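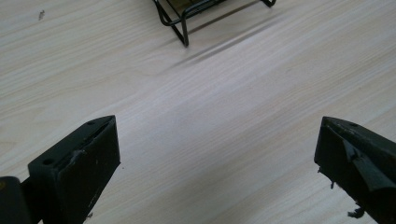 Vilow Grasp Planner

Vilow is planning software for grippers with two fingers. It takes the picture from the wrist camera and gives back a list of grasps, with the best one first. The list is made again up to 20 times per second, so the arm can correct its path during the approach.

Thin wire is a difficult subject for many planners. A rack made of black wire has little surface to measure, and its shadow on a light table can look like more wire. Vilow compares 3 views before it accepts an edge as real.

What you get
Planner and command line tool
Finger mask editor, for marking the parts of the fingers that stay in view
Import of paths from Kasodia Pal
156 test cases with known results

Finger mask
Please draw the mask again after you change pads or fingers. A worn pad has a different outline from a new one, and an old mask can hide a part of the table.

License
One license covers 4 arms at one site. Updates are included until the next main version.

For questions before you order, please write to Rosine Royer at the Kasodia sales desk.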